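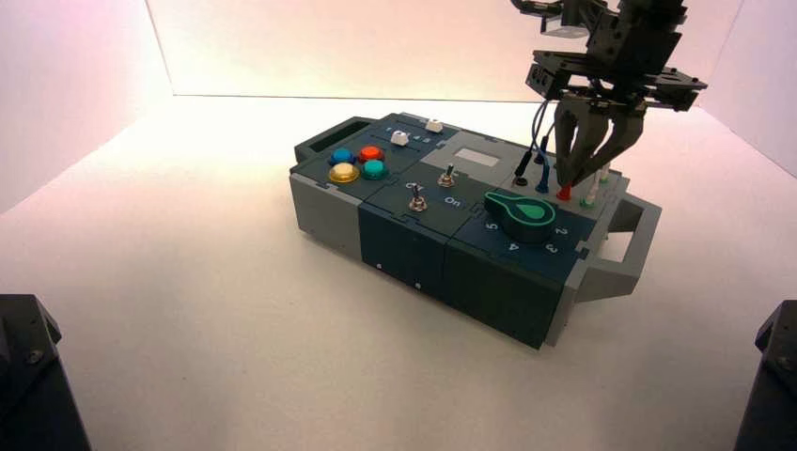
Setting Up and Running a First Session on the Sukora Task Board

The Sukora is a manipulation task board supplied by Zustberg for laboratories, training centers and integrators that wish to measure how well a robot arm handles ordinary controls. This page covers placement, homing and the first scored run. It applies to boards with serial numbers above 569. Owners of earlier boards should consult the Ezeani supplement before proceeding.

Before You Begin

The board must be fully assembled, with all tabbed panels pressed flush. Set the display to standby; it remains blank in this mode. The following are also required:

A two-finger gripper with a closed tip narrow enough to press a single button
A plain, light-colored work surface with side and back walls, if vision is used
The Trirkport control software, installed on the workstation
A clear emergency stop within reach of the operator

Step 1. Place the board

Lay the board flat within the reach of the arm. It need not be square to the walls. The software accepts any rotation, and an angled placement often gives the wrist more room near the plugs. Check that both handles are clear of the arm's mounting hardware.

Step 2. Set the controls to their starting positions

Move the sliders and the rotary knob to the positions listed on the setup card. Seat every plug fully in its socket. A plug that is only partly inserted will be recorded as a failed task at the start of the run.

Step 3. Check the lighting

Strong light on a white enclosure can wash out the floor near the back wall. This is acceptable provided that the printed numbers beside the sliders remain legible in the wrist camera view. If they are not, lower the lamp before changing the exposure settings. Yen-ting Chuang of the Zustberg support office recommends repeating this check whenever the enclosure is moved.

Step 4. Close the gripper and hold

Command the gripper to close, then bring it to a hold position beside the board. The fingertips should meet or very nearly meet. In the wrist view, the slider numbers and the edge of the display window should both be in sight. Save this pose as "Hold 1" in Trirkport. 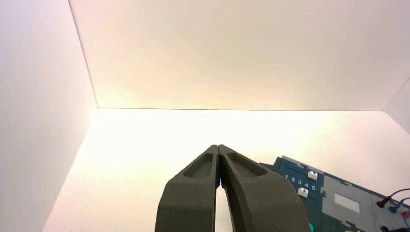 Step 5. Run the button and plug sequence

Select the short sequence and set the time limit to 300 seconds. The arm will address the buttons first, then the sliders and switches, and finally the plugs. Operators should keep their hands outside the enclosure until the software reports that the arm is idle.

Step 6. Save the record

Trirkport writes one file for each run. Complete at least 3 runs before comparing grippers — single results vary too widely to be useful.

Service and Returns

The annual service plan covers switches, sliders and sockets. Plug leads are treated as consumable parts and are sold separately under order code 192. Requests for service should be addressed to Kirsten Dufour at Zustberg, with the board's serial number and the most recent run file attached.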